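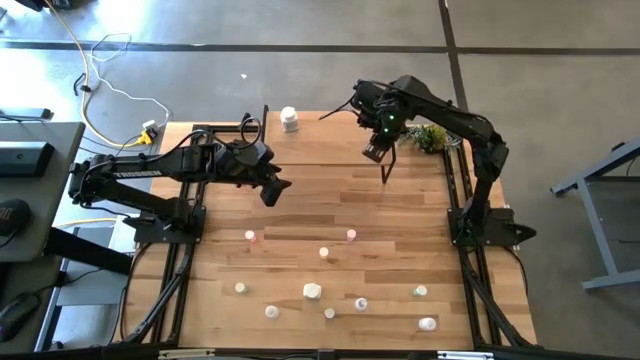 The Skodar top with the small bottles out, big white one at the back

**Butcher block as a worktop for bottles: is any oil finish really "ring proof"?**
Wood Finishes & Tops > Tables and Counters
Wed 19 May
7 shares | 20 comments

**flatgrain**
I need somebody to talk me out of spending more money on oil.

The top is a Skodar butcher block, the light one with the narrow strips. I use it as a worktop and there are always bottles on it. Small capped ones toward the front, a big white one parked at the back, and a plant in the corner that I like too much to move. It's had Ondus oil on it since September. The can says "ring proof after 2 coats." I put on 2 coats. I now have rings. They're faint and you need the light low to catch them, so don't bother hunting for them in the photo.

The store's answer was that I should buy Merkulon, the hardwax stuff, which costs more than twice as much and also says it stops rings. I've heard that one before. Has anybody used either of these for a year with bottles standing on it all day? I don't mean a dining table that gets wiped after supper.

Second thing. The seam toward the back, where the plain strip meets the patterned part. I can feel it with a fingernail. Normal, or is it opening up?

**oldshellac**
Ring proof is a sticker, not a property of oil. Oil soaks in, makes the wood look nice and slows water down a little. A bottle with a damp bottom that sits there overnight will mark it. It doesn't matter whose name is on the can.

**mudroom_mike**
I don't agree with that at all. I've had Ondus on a laundry room counter for years with jugs of all kinds on it and no rings. What did you do between coats? If you didn't sand back and buff off the extra you've got a gummy layer on top, and that's what is marking. The wood is probably fine under it.

**flatgrain**
Sanded lightly, waited a day, wiped it with a rag until the rag came up dry. I followed the can to the letter because I was already suspicious of the can.

**mudroom_mike**
A day isn't long enough if the room is cool.

**flatgrain**
The can says overnight.

**mudroom_mike**
Well, the can is wrong about that.

**oldshellac**
So the can is wrong about drying time but right about rings. Got it.

**pinchbeck**
Can we back up? What kind of bottles? Plain water leaves a pale mark that often goes away with some heat and more oil. Anything with alcohol or a strong cleaner in it will eat into a fresh oil finish, and hardwax isn't much better. From the picture I can't tell what's in yours, and the label on the big one is too faint for me to read.

**flatgrain**
Mostly water based. One or two have alcohol in them and I'm careful with those. I think the rings are from plain drips running down the side after I pour.

**pinchbeck**
Then I'd skip the new finish and put a tray under the whole bunch. A cheap one with a lip.

**flatgrain**
Everyone says tray. I need the surface flat and I move the bottles all over the place. If the answer is that a wooden table only works when you cover up the wood, I'd like the people who sell wooden tables to say so up front.

**kettle_and_co**
Merkulon user here. It's okay! I like the feel of it and it did hold up better than the oil I had before (not Ondus, something from the grocery store, so take that how you want). But I do still get marks if I leave a wet glass out, and when you get one you can't just rub in a little more. Mine took a patch repair and the patch is shinier than the rest. I'd buy it again for a kitchen table. For a bench with bottles going up and down on it all day I'm really not sure.

**flatgrain**
That's the most useful thing I've been told about it so far, and it's more or less the opposite of the brochure.

**oldshellac**
On the seam: these tops get glued up from short pieces. You can see the short darker staves scattered through the middle and over to the right of yours. A long straight joint near the back could just be a second section added to get the width. I wouldn't lose sleep over one I could feel. I'd lose sleep over one I could get a business card into.

**flatgrain**
I can get the corner of a sheet of paper in at one end. Not a card.

**harrowgate_dad**
That's how mine started. Also a Skodar, also the seam toward the back. I wrote to the place I got it from (Hämäläinen) and they told me it was "seasonal movement." By spring I had crumbs living in it. Ask for a replacement while you can.

**mudroom_mike**
It very well may have been seasonal movement. Wood moves. Was it fastened down tight along the back?

**harrowgate_dad**
It was put together the way the sheet told me to put it together.

**oldshellac**
I'm with Mike on this one, which pains me. If the screws through the frame don't have slotted holes the top has nowhere to go and it'll pull apart at the weakest glue line. Look underneath before you blame the glue.

**flatgrain**
I looked. Round holes. I guess I can slot them, but why am I finishing the factory's job?

**pinchbeck**
Because it's ten minutes with a drill and the other choice is emailing a store for a month.

**flatgrain**
Fine. Here's where I've landed. Slot the holes, mark both ends of the seam with pencil, check it in September when the air dries out. No Merkulon. I'm going to rub out one corner, put a single thin coat of the Ondus I already own on it, let it sit for a week like Mike wants, and then leave a wet bottle on it on purpose. If it rings I'm done with the brand.

**mudroom_mike**
Do it right and it won't.

**oldshellac**
It will.

**kettle_and_co**
Please post the result even if it's boring. There are way too many threads here that stop at "I'll give it a try." And move the plant while you're at it, a pot sitting in one place is worse than any bottle!

**flatgrain**
The plant stays. It has a saucer. I did check under it just now and there's a ring there too.

**Related threads**
Skodar tops: how flat is flat enough? (106 replies)
Merkulon patch repairs, shiny spots
Ondus oil over old wax
Hämäläinen returns: who pays for shipping on a worktop?
Slotting screw holes without taking the top off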